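# Changes to Room Bookings and Building Hours at Kowalchuk Hall

Residents and member groups are asked to read this notice before making any booking for the coming year.
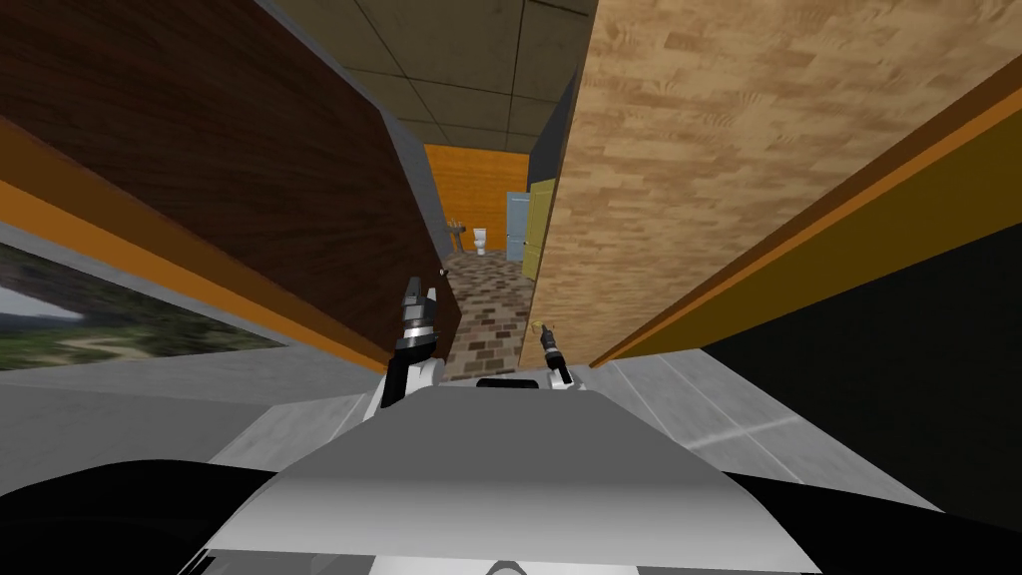 The revised booking rules were adopted by the Board of the Bramovia Neighborhood Association at its last regular meeting and replace the rules that have been in force at Kowalchuk Hall since the building reopened. Bookings already confirmed in writing will be honored on their original terms. All other requests, including those now on the waiting list, will be handled under the new rules.

## Who may book

Rooms may be reserved by any resident of the district, by any group listed in the association's register, and by outside organizations whose event is open to residents. Registered groups have first choice of the regular evening times. If two registered groups request the same time, the group that held it during the previous year will keep it, provided its renewal form arrives by the deadline. Groups that have missed more than three meetings without notice will be treated as new applicants.

The register now lists 19 groups. Any group that has changed its name, its contact person, or its mailing address during the past year should send the correction with its renewal. The office cannot accept changes by telephone.

## Rooms and charges

The Pavon Room remains the largest space available and may hold no more than 113 persons, seated or standing. This limit was set by the fire marshal and includes performers, speakers, and kitchen helpers. Groups expecting a larger attendance should speak with the office early about dividing their event into two sessions. The upstairs meeting room and the small library may be booked separately or together.

Registered groups will continue to use the meeting room and the library without charge. The charge for private events in the Pavon Room will be $111 for an evening, payable when the booking is confirmed. A refundable deposit is also required for any event at which food is served. Deposits are returned by check within two weeks, less the cost of any cleaning or repair.

Use of the kitchen must be requested on the booking form. Groups that request the kitchen after their booking has been confirmed may find that it has been promised to someone else. Food left in the refrigerator overnight will be thrown out the next morning.

## Building hours

The building will open one hour later in the morning than it did last year. Closing time is unchanged. The last half hour before closing is reserved for clearing up, and music should end before that period begins. Neighbors on the north side have written to the association several times regarding noise in the parking lot late in the evening, and organizers are expected to remind their guests of this as they leave.

The side entrance will be kept locked at all times except during deliveries. Keys will no longer be lent to individual members. Each registered group may name two key holders, both of whom must sign for the key in person and show identification. Lost keys must be reported the same day.

Two weeks in June have been set aside for refinishing the floor of the Pavon Room. The meeting room and the library will stay open during this work, although the front stairs may be closed for short periods. Exact dates will be posted once the contractor, Fitine, has confirmed its schedule. Groups that normally meet in the Pavon Room may apply to use the meeting room during those weeks, and requests will be taken in the order received.

## Storage

Cabinet space is limited, and several cabinets hold items that no current group has claimed. Owners of folding tables, costumes, sheet music, or sports equipment kept in the building should label them with the name of the group and a contact number. Unlabeled items will be moved to the basement in the new year and offered to other residents after that. Paint, fuel, and cleaning fluids may not be stored anywhere in the building by any group.

## How to apply

Booking forms are available at the front desk and will be mailed on request. Completed forms should be returned to Ketsara Duangkaew, Bookings Secretary, by 2025-12-28. Forms received after that date will be considered for whatever times remain. Each applicant will receive a written answer, and a booking should not be advertised until that answer has arrived.

Appeals against a booking decision must be made in writing and will be heard at the next Board meeting. The person bringing the appeal may attend and speak, and may be accompanied by one other member of the group.

The full text of the rules is posted by the front desk. Copies in large print may be requested from the office.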